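Workshop notebook, Multmont bench
March, kettle just boiled

I meant to write this up while the clay was still on my hands, but then the kiln room needed sweeping and the post came, so it is being done with a mug of tea and whatever I can read of the notes on the back of my glaze chart.

The subject is still the turquoise. Anyone who has used the bench at Multmont this winter will know I have been chasing it for longer than is sensible, and thank you all for stepping over my buckets. The old Probert recipe (the one on the brown card in the tin, with the corner missing) gives a lovely colour on flat test tiles and then sulks on anything with a curve to it. On the inside of a bowl it pools and goes nearly green at the bottom, and on the outside it slips away from the rim and leaves a thin tan line that I don't care for at all. I know some of you like that line. You are welcome to it!

So, what I did this time. I made up two batches from the same bag of frit. Batch one was the Probert card exactly as written. Batch two had a little more china clay in it and a little less water, and I let it stand overnight before sieving, which I had been too impatient to do before. Both went through the 200 mesh, and it took an age, as the second one was like pushing custard through a sock. Next time I shall use the stiff brush, if whoever has it would kindly put it back on the nail.

Three bowls in each batch, all from the Kemstead white body, all thrown on the same afternoon and biscuit fired together, so at least the pots can't be blamed. I dipped one of each, poured one of each and brushed one of each. The brushed ones I did in three coats, letting each coat go properly dull before starting the next. I will say that brushing is much more soothing than it has any right to be, and I had the radio on and lost a good hour to it.

The kiln was slow going up, as it has been since the new year. I think the bottom element is tired. I sat with it for the last stretch and switched off by the cone, ignoring the readout, which was insisting on something quite different. I left the bungs in and went home, and did not peek in the morning until it was cool enough to touch the lid with a bare hand (I am learning).

Results, such as they are. Batch one behaved just as it always has, thin at the rim and thick in the well, with the poured bowl the worst of the three. Batch two is a real step on. The dipped bowl still ran a bit, but stopped well short of the foot. The poured one has a drip on one side that I could grind back. The brushed one is the best turquoise I have had out of that kiln, even all the way down, with a soft shine and no tan line to speak of. I carried it to the window and back several times like a fool.

There is one fault, a scatter of pinholes near the foot on the brushed bowl. I suspect I rushed the wipe-down and left dust on the biscuit. It may also be that batch two wants a longer soak at the top. I can't change both at once, so the soak will have to wait its turn.
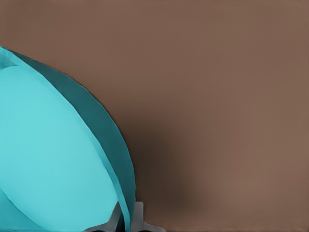 The other thing on my mind is the two-tone idea for the Wiser order, which I have been putting off while the base glaze was misbehaving. They would like bowls in two strengths of the same colour, and they want the join to be crisp, with no bleeding from one into the other. My drawings have all been timid, a stripe here and a dot there, and I keep going back to that broad pale cyan face with the darker teal band following its curve round the right-hand side. It is the proportion I like, a great deal of the light and the dark kept to a rim. For our purposes I think the dark goes on first, then wax, then the pale, and I would want to try latex as well as wax since the wax has been leaving crumbs.

I have mixed a small jar of the darker one already by adding more copper to what was left of batch two. It is on the second shelf with a green lid. Please don't top it up with water, however thick it looks.

Glaze total so far for the book is 1,511 grams dry, both batches and the jar together. I have written it on the sheet by the scales too, and we are low on frit again.

To do before the next firing: damp sponge every pot and leave to dry overnight, find the stiff brush, cut six tiles with a proper curve to them, ask for a price on the bottom element. There is room on the top shelf of the kiln if anybody has small things waiting. Leave them on the board by the door with a note of the cone.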